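List index | Previous by thread | Next by thread | Search

Workroom list: Shelving and monitor bench, cable tidying
Wednesday, Fumiko Kikuchi
Print this message | E-mail this message

Kumiko Nishimura wrote:
> The Kouris shelving is up and the bench is back
> against the wall. Mains and data leads still share
> one tray. Do we split them before the monitors
> are fixed down?

Split them first. The tray has to come off to get at the rear clips, and it won't clear the monitor feet once those are bolted.

Mains on the lower run, data on the upper. Hook-and-loop ties every 223 mm, no nylon ties on anything that gets unplugged. Label both ends. The Tivent labels peeled last May, so use the wrap-round type; there are 13 sheets in the drawer under the bench.

Grey monitors stay in a row on the right. Shelving openings should be left clear at the front.
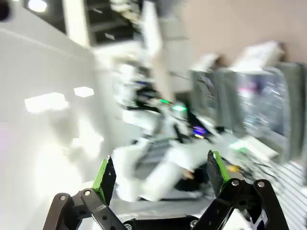

How much slack should each monitor lead have?
Allow 557 mm beyond the socket, coiled once and tied to the back of the bench.

Fumiko

Previous by thread | Next by thread | Reply to list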